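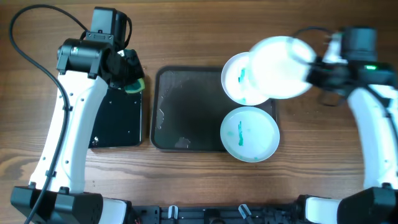
**What do I clean a timber tabletop with?** Warm water and a drop of dish soap is enough for a Skindby top in an oil finish. Wring the cloth out well and wipe along the grain. A small sponge like the yellow-green one over this tabletop is fine too, as long as you use the soft side. Dry the surface straight away with a tea towel.

**How often should I oil it?**
Every 2 months for the first year, then each May. A 200 mL tin does one table with some left over.

**Can I put hot pots on it?**
No. Use a trivet. Heat marks go grey or white and usually need sanding.

**The colour has gone patchy. Is that covered?**
Sunlight changes timber and isn't covered by the warranty. Send photos to Elsa Nieminen at our Prirkusport workshop if you think it's a fault in the finish.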